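Bring back the bar of soap

Written fast, before the kettle goes and I lose my nerve. Soap. Proper soap, the lump kind, in a dish. I want it back in public loos, in offices, in cafes, in the homes of my friends who have all gone over to the pump.

I went to four houses over the summer and every one had a plastic bottle with a pump on it. One had three on the same shelf. Hands, body, face. All of it the same stuff as far as I can tell, bit more perfume in one, bit more money in another. The posh one was by Fareo and smelled of figs, or what somebody in an office thinks figs smell of. Never met a fig that strong.

My gran had one bar. One. It did hands, neck, collars, the dog, and on one famous occasion a stuck zip. When it got thin she pressed the sliver on to the new one and off it went again, two colours for a week and then just the one. I do this now. My children think it is disgusting. They'll come round.

So, the case against, because people always start there. Germs. "But everyone's touched it." Yes. And then everyone has rinsed it, and it's soap. You touch the pump too, with the dirty hand, before you've washed anything, and when did you last clean the pump? I clean mine never. I mean the one at work, we don't have one at home, obviously.

Second complaint, the slime. Fair. A bar sitting in a puddle turns to porridge and I won't defend porridge. But that is the dish's fault. Get a dish with ridges, or holes, or one of those wooden slatted things, and tip it out now and then. Two seconds. People who own four kinds of coffee maker tell me they can't be doing with a dish.

Third, dry skin. Depends on the bar. Some of the cheap ones do strip you, no argument, I had a green one from the market last winter that left my knuckles like a gravel path. So buy a different one. Nobody gave up bread after one bad loaf.

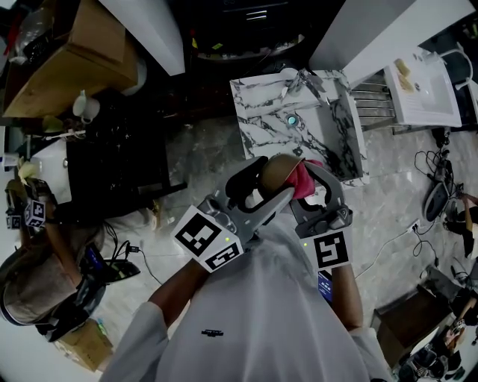

Cost, then. I kept a note of this, which tells you what sort of year I've had. A 300 ml bottle of the Garkon handwash lasted our kitchen 11 days. Eleven! Four of us, normal amount of muck. A plain bar from Urard, no box, paper band, went on for the best part of two months and cost less than the bottle. I'm not a scientist and the children were away for some of it so take off a bit for that. Take off half. Still wins.

And it's because of the squirt. You can't use too much of a bar, it comes off at the rate it comes off. With a pump you get a great dollop whether you want it or not, and most of it slides off your palm and straight down the plughole before you've got the other hand to it. Children do six pumps. I have stood and watched. It's a toy to them, and who can blame them, it is quite a good toy.

Then there's the bottle itself. Pump has a spring in it, different plastics stuck together, our recycling lot won't take the top. So the top goes in the bin, every time, for ever. I asked at the refill shop and they were very nice about it and sold me a glass bottle, with a pump on. That pump broke in September. I now own a glass vase with soap in the bottom.

What I really mind, though, if I'm let off the sums for a minute, is the washing. Washing your hands with a bar takes a bit of time. You pick it up, turn it over, turn it over again, put it down. It's slippery, you have to pay attention or it's off across the floor. By the time you've done all that your hands are clean, more or less by accident. Whereas squirt, rub, rinse, done, out the door drying them on your trousers. I do it myself in other peoples houses. Everybody does.

There's the smell too. A drawer with a spare bar in it. Open it for a pair of socks and there's your grandmother. No one is ever going to open a cupboard and be knocked sideways by a refill pouch.

History, very quickly, as I had a whole paragraph on this and have cut it. There's a household book in our local museum, open in its case at a page from 1673, and somebody has written down soap in among the candles and the salt. Just the word and a price. I stood there longer than I did for the swords. Whoever it was had run out and needed more and wrote it down, same as I did last night on the back of an envelope.

Our office switched in the spring, by the way, to the Nnaji wall boxes, the sort you hold your hand under and wait. And wait. Then move your hand a bit. Then it gives you foam as you're walking off, on your sleeve. Foam! It's mostly air. We are paying for air and there's a puddle under it by half past ten every morning that someone else has to mop.

I asked if I could bring in a bar and a dish, at my own expence. I was told there'd be a policy. There is not a policy, I've looked. So there is now a bar by the end sink on our floor, white, no scent, in a saucer with a chip in it from home, and it gets smaller every week so somebody other than me is using it. Whoever you are, press the old bit on to the new one when it gets thin. There's a spare in the drawer under the tea towels.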